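15/04/2018

Third week of teaching the arm at Lockwood and I am still not sold. The pitch from Sustia was that anyone could do it. You hold the handset, you do the job, the robot watches through its own wrist camera and learns. They left out that you do the job 1285 times.

That was the count when I signed off tonight. The plan says 1565 before the first training run, and I'd like to know who picked that number. I asked on the call and got a long answer about coverage.

Spent the morning on drift. If I let go of the handset for a minute and pick it back up, the arm thinks my hand is somewhere it isn't, and the first move comes out crooked. Nemex wrote the remote software and they say to re-zero before every take. Fine, but re-zeroing takes longer than the take. I threw out 6 runs before lunch for that alone. Then I wondered if I should have kept them, seeing as the thing is supposed to learn from people and people start crooked all the time. Kept the next one. Felt like cheating.

By hand is no better. You put it in free mode and push the arm along yourself, and it goes where you want, but it's stiff at the elbow and I can feel myself taking the lazy path. So now it will learn my lazy path. My shoulder hurts.

What bothers me most is how little it gets to see. I sat with the wrist view up on the monitor for most of the afternoon and tried to do the approach from that picture alone, no peeking over at the real bracket. Two black fingertips, the cream bracket standing between them, and the gripper body hiding the bottom of its legs. One leg looks longer than the other from there. I was slow and I was guessing, and I already know what the job is.

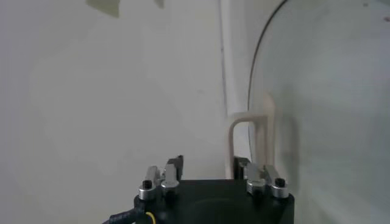 Things to bring up with Prerkach

1. Whether the wrist view is enough, or if we need a second one from the side. They'll say it's enough.

2. Who decides a take is good. Right now it's me, tired, with a checkbox.

3. What happens if it doesn't work after 1565. In October they told us three weeks, start to finish. I wrote it down at the time.

Ice on the shoulder, then bed.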